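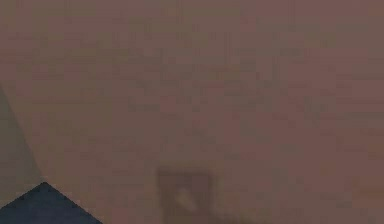
By Violeta Orellana

The first thing I see at Clerau is mauve. A big wall screen in the front room is showing a simulated world, and the world at that moment is a soft brownish pink from top to bottom, with a dark blue point poking up in one corner.

"Give it a second," says Florencia Salinas, who has been running the open day since eight in the morning and still sounds pleased to see every person who walks in. "You're very close to something."

I had come expecting arms. There are arms at Clerau, four of them, bolted to benches in the long room behind the front desk, and I'll get to them. But most of the work here is done before an arm moves at all, in rendered rooms where a robot can try things over and over. The company opens its doors one afternoon a year and lets anyone in. This year 117 people signed up, among them a whole middle school science club and a man who repairs accordions and wanted to talk about bellows.

Salinas leads the group through in batches of eight. She used to teach high school physics, and it shows in the way she waits after asking a question. Her first one is simple. What does a robot need to know before it picks something up?

"Where it is," says a girl in the front.

"What it is," says the accordion man.

"How hard to squeeze!" says a boy, making a fist.

All good, she tells them, and then she puts up a picture from inside the simulator and asks where the floor is. We squint. There's a patch of gray running down the left side, and low down there's a smudge of something boxy with a little pale streak in it. Guesses fly around the room. The floor is the pink part. The floor is the gray part. The pink part is a wall. I was firmly in the wall camp and would have put money on it, and she never did tell us, because she wanted us to feel what it's like to work with so little. It's a great piece of teaching and it made me grumpy for ten minutes.

The simulator is called Noretti. It was built in-house by a team led by Renato Painemal, a quiet man in a green cardigan who becomes much less quiet when you ask him about light. A rendered room can be as crisp as you like, he explains, and for years the team made theirs crisp. Their programs learned beautifully in those rooms and then fell apart on the bench, where the glass of a lens might be smeared, or the picture might arrive squashed and blocky over a slow connection.

"We were training for a very clean planet," Painemal says.

So now they make a mess on purpose. Noretti blurs things. It flattens the lighting until there are hardly any shadows to go by. It crushes color and throws away detail, and then it asks the program to carry on anyway, or to notice that it can't and back up. That second part got a long discussion from the group, and I think it was the best half hour of the afternoon. A robot that knows it has lost the plot will stop and look again from somewhere else. One that doesn't know will go on reaching with total confidence, and Painemal has a drawer of cracked mugs to show for it. He opened it for us. The science club was thrilled.

Behind the glass door, the long room smells of warm dust and coffee. The arms work with a planner named Dafis, which takes what was learned in the rendered rooms and turns it into motion. Wenceslao Maldonado runs the benches. He has big hands, a machinist's squint, and a habit of talking to the equipment under his breath.

His demonstration was a tray of kitchen things: spoons, a sieve, a folded dish towel, a jar with a loose lid. He let the kids mix them up, then held a piece of waxed paper in front of the camera. The arm drifted down, paused, lifted, turned its wrist a little and tried again from the side. Then it stopped altogether. Maldonado took the paper away and it went straight for the sieve and picked it up by the rim.

People clapped. I clapped! I've watched plenty of robot demos in which the machine does a thing it has clearly done a thousand times, and they leave me cold. The pause got me. There was something so familiar in it, like feeling for the light switch in a hotel room.

Not everything went that well. The dish towel beat the arm twice, and on the third go it lifted the towel with the tray still attached by one corner, and the spoons went everywhere. Maldonado helped the kids gather them up and wrote something in pencil on the edge of the bench. Cloth is still hard, he told me. They have 30 kinds of towel in the simulator and the real ones find new ways to fold.

Celeste Leiva, who started the company, caught me on my way to the coffee urn. She wanted to know which bit the visitors had liked, and she seemed truly curious. I told her about the argument over the pink wall.

"Oh, is it a wall?" she said. "I always took it for a table."

She has a new project going, Ruvus, which is meant to let a home robot ask its owner a short question when the view is poor. Is this the counter? Should I move back? There was nothing to see of it yet beyond a page of notes taped to a cabinet, but she talked about it until my coffee was cold - what tone of voice it should use, how often a person will put up with being asked, whether a light might do the job better than words. She'd like to try it first with people who have low vision, who she says already know more than her engineers do about getting around a blurry kitchen.

By five the benches were switched off and the science club was being herded toward its bus. The boy who had made the fist was still at the front screen, his nose almost touching it, telling his teacher it was definitely the floor.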